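Section 4: Publishing your first form app

Right, if you've followed me through Section 3 you should have Korden installed, a workspace called something sensible, and a data source showing a green dot. If the dot is amber, go back and redo the connection test before you start here. I once carried on with an amber dot and lost most of a Saturday to it.

In this section I'll take you from a blank canvas to a form that other people in your firm can open on their phones. I'm using our own stock request form as I go, the one Laurinda Mendes and I put together for the Treria depot (it replaced a spreadsheet with 173 columns, and I don't miss it one bit!). Yours can be about anything you like.

Before you start

You'll need the Builder role, which your workspace owner can switch on under People > Roles. Viewer and Editor won't do, even though Editor sounds as if it should. Have a short list of the fields you want as well. Pencil and paper is fine, it's what I use.

4.1 Making the form

1. Open Korden and choose New > Form app.
2. Give it a name. Keep it short, as anything over 18 characters gets chopped on the phone menu.
3. Pick your data source from the drop-down. Mine is called Alcaraz, after the old server, and I've never got round to changing it.
4. Drag a Text field on to the canvas and type its label.
5. Carry on adding fields until you've worked through your list. Put them in the order people will fill them in.
6. Press Save draft.

Note: Save draft doesn't publish anything. You can press it as often as you like and your colleagues won't see a thing.

4.2 Adding a picture field

I love picture fields, and I put one in nearly every form I build. Drag Picture from the side panel, then tick Allow more than one if people may want to send several. With that ticked, they come through one after another at full width, like so:

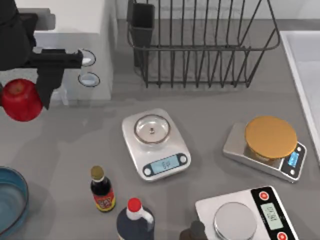
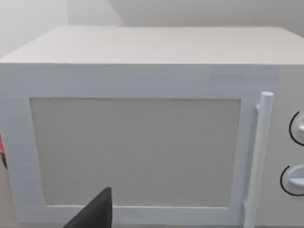

7. Set the upload limit. It starts at 2 MB, and I'd leave it there unless your lot have a very good signal.
8. Choose whether the field is required. I leave it optional, having had one too many phone calls from people stuck in a basement with no reception.
9. Press Save draft again.

Caution: if you delete a picture field after the form has gone live, every file in it goes too. There's no bin to fish them out of. Hide the field using the little eye icon and they'll stay put.

4.3 Rules

A rule tells the form what to do when somebody picks a certain answer. On ours, choosing "Urgent" makes a phone number box appear.

10. Click the field you want the rule to watch.
11. Open the Rules tab and press Add.
12. Set the "When" line, then the "Do" line.
13. Press Try it and pick the answer yourself to see the rule run.

Start with one rule and try it before you add the next. Brendan Carroll on our service desk once built a dozen in one go, and two of them were hiding each other's boxes. It took us ages to spot.

4.4 Publishing

14. Press Check form. Anything in red has to be sorted out before you can go on. Yellow is only advice, and I ignore quite a bit of it.
15. Choose who can see the app. Pick a small group first, three or four patient people if you know any.
16. Press Publish and wait for the bar to reach the end. Mine likes to sit at 95 per cent for a minute or so, and closing the window at that point means starting the publish again.
17. Copy the link and send it round.

Note: people who sign in through Clokwood have to log out and back in before the new app turns up in their menu. Put that in your message when you send the link, or you'll be answering the same question all afternoon.

If you want to change something later, open the app, press Edit and work on the new draft. The live version carries on as it was until you publish again. Older versions are kept under History, and Restore will bring one back as a draft.

Section 5 covers approvals, so keep your small group handy, as you'll want at least one of them to play the manager.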